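Scuffed floor in a sheet-metal parts bin, worth refinishing or leave alone?

Posted in Workshop and Storage by Kevin Escobar

We have a large gray sheet-metal bin in our shop in Sutatthorpe that gets used every day for mixed parts. It has a divider in it, so there is a small compartment at the back with a sloping wall and a bigger one in front. The front floor has gone cloudy. It is bare metal, and it has scratches all over with shiny patches between them. There is also a small round hole in the floor that I assume was drilled for something before we got the bin.

The scratches don't stop anything from working. My worries are rust, and dust collecting in the marks. I tried a household degreaser called Gimon on one corner and it took the grime off but left the haze. Somebody at work wants to paint the whole inside. I would sooner put a mat down, but a mat changes the depth and small things slide under the edges.

Has anyone refinished the floor of a bin like this and been glad of it? And should I plug the hole?

3 replies

Inna Tymoshchuk

Don't paint it. Paint on a floor that has things dropped on it all day chips in a month or two, and then you are picking flakes out of your parts. We painted two of ours and stripped them both the next summer.

Solomiia Demchenko

It depends on what the metal is. If a magnet sticks weakly or not at all, it may be stainless or aluminum, and the haze is only fine scratching. If a magnet grabs it hard, it is probably steel, and you should find out if it is galvanized. Galvanized steel goes dull and cloudy on its own and that does no harm. Don't sand it, you will take the zinc off.

For plain steel, wipe it down, let it dry, and rub in a thin coat of paste wax. Buff it well or it will hold dust. I do mine every 6 weeks and the floor is still scratched but there is no rust. A tin of wax lasts me years.

Leave the hole open if you ever rinse the bin. If you don't, a snap-in plug from the hardware store costs next to nothing. Measure the hole first, because they are sold by size and the wrong one pops out.

Daryna Ivanyshyn

I agree with the wax. Two things to add.

We looked at replacing ours and the quote from Husar was 1,270 for a bin of the same size, before delivery. I would not spend that over scratches. The shop next door bought new and theirs looked like ours by July.

If you do want a mat, get it cut to fit by someone else. I cut one with a utility knife and it was short on the side where the wall flares out, so every washer we owned ended up underneath. Ribbed ones are worse for small parts than smooth ones.

What I would do with yours, in this order:

1. Empty both compartments and brush out the corners, including along the bottom of the divider.

2. Wash the floor with warm water and dish soap. Rinse, then dry it right away with a towel.

3. Run your palm over the scratches with a thin glove on. If the glove snags, there is a burr. Knock it down with a fine file, only on that spot.

4. Wax it if it is plain steel. Leave it bare if it isn't. Ours is bare and has the same cloudy look, and it has been fine that way.
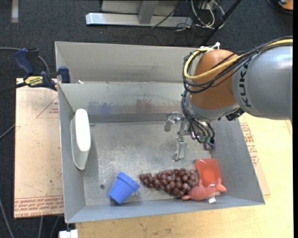
5. Check the floor again after a month. If you see orange specks, clean those spots and wax them again.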